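Charger bay walk-through, Griffiths depot, July
Filled in by Mared Jarman, copy to Aled Sayce

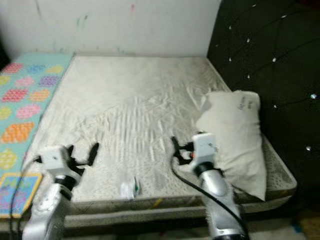
Covers the Level 2 units on the north wall and the Terkow fast charger by the gate. Unit 19 was out of service and is not included.

- [x] Cables free of cuts and flat spots
- [x] Connectors seat and latch on the test van
- [ ] Holsters tight to the wall – unit 8 has a loose lower screw
- [x] Emergency stop cuts power at the fast charger
- [ ] Panel labels match the breaker list. Two labels are swapped. Rajkumari has the new ones.
- [x] Ground fault test on every unit
- [x] Wheel stops in place
- [ ] Fire extinguisher tag current. Tag is missing, gauge is in the green.

**Comments**

Van 682 stopped charging once at the fast charger and restarted on the second try. No fault code on the screen. Please log it if it happens again.

Bay lines are hard to see after dark – repainting was asked for last time and is still open.

Unit 8 stays in use until the screw is replaced, but hang the cable on the upper hook.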